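Robot Safety and Faults Technician (someone who likes finding out why)
Plandasen Ltd, Hanstead site
Last updated: February
Posted by Gönül Öztürkmen, Operations

We use cookies to remember your preferences and improve this site. By continuing to browse you agree to our use of cookies. Accept / Manage settings

In the autumn one of our folding cells closed its gripper on the cuff of a colleague's cardigan and tried to fold it. She was wearing it at the time. She was unhurt, the cardigan was a write-off, and the stop button worked exactly as it should once somebody could reach it, which took longer than any of us would like. The button was on the far side of the cell. It had been on the far side of the cell for two years and had passed every inspection, mostly by people standing on the far side of the cell.

We are now hiring the person who would have noticed.

Plandasen builds and runs pairs of robot arms that sort and fold cloth for laundries, hire firms and one very patient theatre wardrobe. There are 20 cells at Hanstead and a smaller workshop at Drendinley where the repairs get done. The arms are good at the job on most days. On the other days they drop things, fold air, wait politely for a cloth that left some time ago, or reach for something they have no business reaching for. Your job is those other days.

What happened, in a bit more detail

You will be asked about the cardigan at interview, so you may as well have the facts. The guard door on the cell had a switch that was meant to hold the arms still whenever the door was open. The switch had been sticking. Someone had written it up in the fault log, someone else had marked it as seen, and a third person had cleaned it with a cotton bud and got on with their afternoon. When the door was opened to free a jammed pillowcase, the switch reported that it was shut. The cell believed it.

We took all the cells out of use, changed every door switch and moved the stop buttons to where hands tend to be. Then we went back through the fault log and found 195 entries marked as seen with nothing written after them. Most were small. Four made us go rather quiet. This post exists because of those four.

What you will be doing

Reading the fault log each morning, all of it, and chasing anything that has been seen but not dealt with.

Testing door switches, stop buttons and force limits on a rota you will write yourself. The present rota is a laminated sheet and we would like you to be rude about it.

Looking into dropped cloths, missed grasps and odd movements, and working out whether the trouble is the gripper, the cable, the software or the cloth. (It is quite often the cable. People will tell you it is the software.)

Stopping a cell when you think it should be stopped. You will not need a manager's permission for this, and you will not be asked to justify it until the arms are still and you have had a sit down.

Writing up what you find in plain English, for people who fold sheets for a living and have no wish to read the word "actuation".

Travelling to Drendinley when a repair needs watching. There is a van. The van has its own fault log.

What we would like from you

Some hands-on time with industrial or laboratory robots, or with any machinery that can pinch. We have had good people from packaging lines, lifts and a bread factory.

Enough electrical knowledge to trace a safety circuit and to know when to leave it alone and ring somebody.

A tidy way of writing things down. We mean this more than the rest.

The nerve to be unpopular at ten to five, when a cell has to stay off and the last load is still sitting in front of it.

It would help if you have used force or torque sensing before, or done a risk assessment that changed something. A degree is fine. So is the lack of one. If you have ever been hurt by a machine, you need not mention it, though you may find you have the room's attention if you do.

What you will get

A permanent, full-time post, 37 and a half hours a week, with early and late shifts in turn. Pay is in line with our senior technician grade and the full scale is in the application pack. We give a yearly training allowance of £1320, and £700 towards the cost of moving if you are coming from further off. There is a pension, a canteen that does a decent soup, and a free cardigan on joining. The last one began as a joke in a meeting and is now in the staff handbook.

You will report to Gönül Öztürkmen, who runs operations and who signed off the old button positions. She asked for that to be put in the advert. You will also have a direct line to Ekanayake, the outside firm that now checks our cells twice a year, and you can ring them without going through her.

How to apply

Send a CV and one page on a fault you found, or one you missed. We read the missed ones first. There is no need to tell us you are passionate about safety. Tell us what broke, what you did next and what you would do sooner if you had it again.

Short-listed people will be invited to Hanstead for half a day. You will get a tour, a real fault log with the names taken out, and an hour beside a working cell with one of the current technicians. The hour is paid. Sleeves should be close-fitting - we do check now. If you need a step-free route, a different format for the papers or a quieter room for the written part, say so on the form and it will be arranged before you come.

Subscribe to our newsletter for vacancies and site news. You can unsubscribe at any time.

Corners are where you will spend much of the working day, and where a good many of our log entries begin. A cloth held badly at one corner will slide, twist or come up as two layers, and the cell has to be stopped while somebody works out which. The cable runs want the same attention, so get used to following the purple one along each arm, round the elbow housing and back down to the base, looking at every loop for rubbing or strain. Black cloth gets its own page in the log, under a heading we have been asked to reword. With a gripper at each of the lower corners, as on this black piece, you would be checking that both have hold of the same layer before you let anything lift.
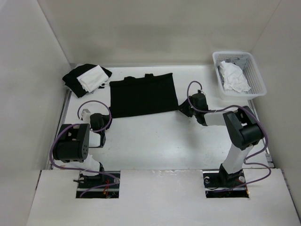
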